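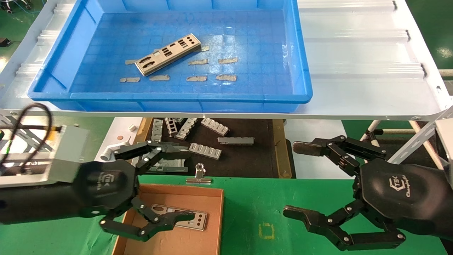 Metal plate and foam or adhesive strips in a blue tray

How do you stop a wool coat bobbling under the arms?
Posted by Dultton_Rose, 27/11/2021

I bought a camel wool coat from Nanora in October and it has gone bobbly under both arms and where my bag rubs. The label says 70% wool. I paid 345 for it, so I'd like more than one winter out of it. Is a fabric shaver safe?

Shengli Mao
A shaver is fine if you lay the coat flat and go lightly. Do a patch inside the hem first. Swap your bag to the other shoulder now and then – the strap does most of the damage. Mine gets done twice a winter and still looks decent after 5 years.

vestholm77
wool does that. i just wear a scarf over it

Petra K
Try a wool comb before the shaver. Slower, but kinder on the cloth.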